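# About Plovley Open Ledger

We started out at a kitchen table in Moffat County, with a box of photocopied budgets and a simple wish to know where the road money had gone. That was a good many years ago now, and we're still at it – reading what our local governments spend, writing it up in plain words, and mailing it to anyone who asks!

Plovley Open Ledger is a small nonprofit, and we don't back candidates or parties. We file records requests, sit through the long meetings (and some of them are very long), and put every document we get into Dirari, our free online archive. It holds 2778 contracts, audits and payment lists at the moment, and you're welcome to any of them without signing up.

Our newsletter goes out to nearly 3000 households, and 400 of those still get it on paper, which we're happy to keep doing for as long as people like it that way.

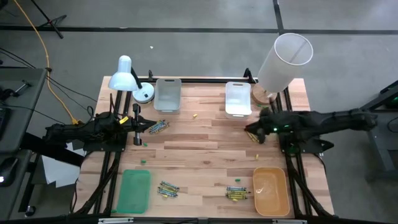 Most of our money comes from members giving small amounts, with a yearly grant from the Jitness Fund making up the rest. We take nothing from any office we report on, and our own accounts are posted every August, down to the postage.

If you've got a question about a bill, a bid or a missing report, please write to us. We read every letter, though we can be a little slow in budget season.

Page last updated 26/05/2026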